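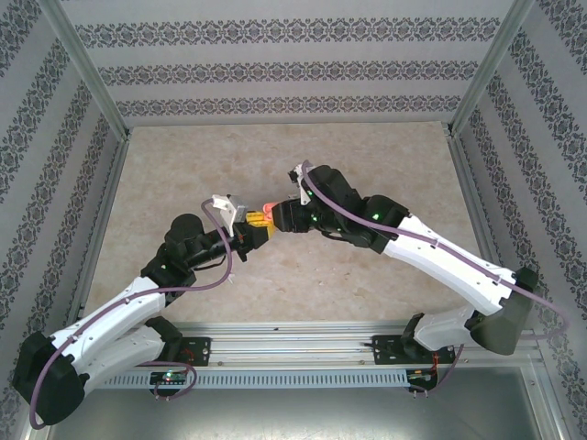

Leave the second arm parked until the first one has been through the whole routine by itself, wrote one owner in reply to the previous edition of this guide. We have taken up the suggestion, and the order of the steps below has changed to match.

Support > Tultitz Dual-Arm Kit > Set-up Guide > Section 6: Handover between arms

Search the manual Go

6. Handover between arms

This section covers the arm-to-arm handover routine supplied with the Tultitz kit. Both arms must already be bolted to the front rail (Section 3), cabled (Section 4) and zeroed (Section 5). Revised May 13, 2023, for Kabbaj control software. Kits sold through Drisell have the same hardware and follow the same steps.

CAUTION: Keep hands, sleeves and tools outside the side rails whenever motor power is on. Either arm can reach the full width of the tabletop. The stop button cuts motor power to both arms, and an unpowered arm will drop.

6.1 Before you start

1. Clear the tabletop of everything except the item to be handed over.
2. Measure between the centres of the two mounting plates. The spacing for the standard routine is 1,025 mm. If yours is different, enter your own figure in Kabbaj under Cell > Base spacing.
3. Check that the wrist camera brackets are tight on both arms.
4. Move each arm by hand through its range with the power off. The camera cable should follow the arm with a loose loop at the wrist and at the elbow. If it pulls tight, undo the nearest clip, feed some slack through and close the clip again.
5. Switch on and wait for the indicator lights on the arms to go green.

Note: Do not run the camera cable inside the slotted channel together with the motor leads.

6.2 Setting the meeting point

1. In Kabbaj, open Routines > Handover and select the giving arm. The other arm becomes the receiving arm.
2. Park the receiving arm. Jog the giving arm to the middle of the tabletop with its gripper empty, then press Store.
3. Park the giving arm, bring the receiving arm to the same place and press Store again.
4. Enter the clearance. The factory value is 38 mm between the fingertips, and it suits most small items.
5. Run the routine dry at low speed. Repeat with the arms swapped if you plan to hand items both ways. 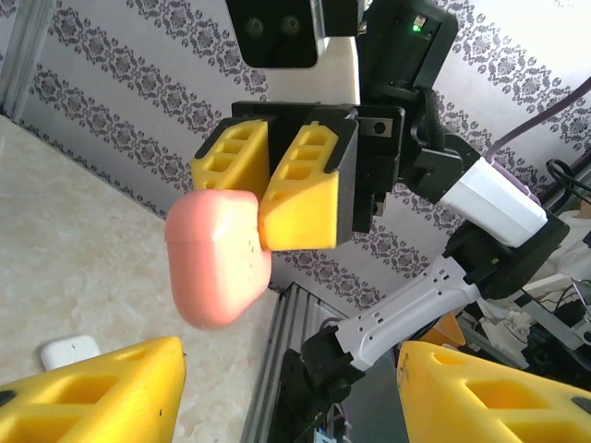
Several owners have told us that soft items slip at the release when the grip force is left at its default, and one asked for the force setting to be moved ahead of the first live run. It is now the first step of 6.3.

6.3 First live run

1. Set the grip force for each arm separately. Start at 6 on the Kabbaj scale, and raise it one step at a time. The scale goes up to 40, but values near the top are meant for metal parts and can mark plastic.
2. Place the item on the tabletop within reach of the giving arm.
3. Press Pick. Check that the fingers have closed squarely on the item and that enough of it is left free for the other gripper.
4. Press Approach. The receiving arm moves in and stops at the clearance distance with its gripper open.

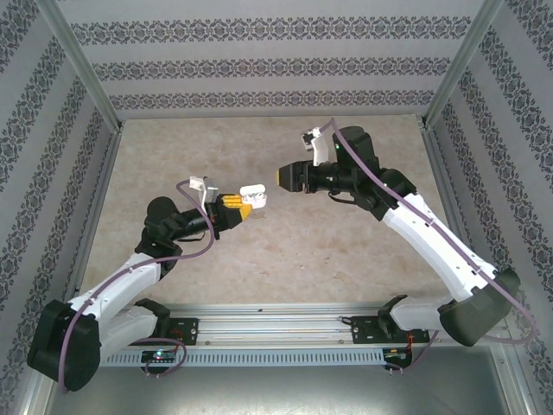 5. Look at the gap from the front of the cell. If the open fingers sit too high or too low, press Hold and correct the receiving arm with the jog keys. Do not correct the giving arm at this stage.
6. Press Close. The receiving gripper takes hold and the giving gripper waits for the force reading before it opens.
7. Press Retract. The giving arm backs away first.
8. Save the routine under a new name. The factory routine cannot be overwritten.

Note: If Kabbaj reports "No contact", the receiving gripper has closed without reaching its set force. Press Hold, open the receiving gripper and repeat from step 4.

CAUTION: Never reach in to catch a dropped item. Press Stop, support the arms if needed, and switch off before picking it up.

6.4 Spare fingers

Fingers are a wearing part. Replace both fingers of a gripper together and repeat the zeroing procedure in Section 5 afterwards. Sets can be ordered from Zendix or from Drisell.

Zendix uses cookies to remember your language and region. Accept Manage settings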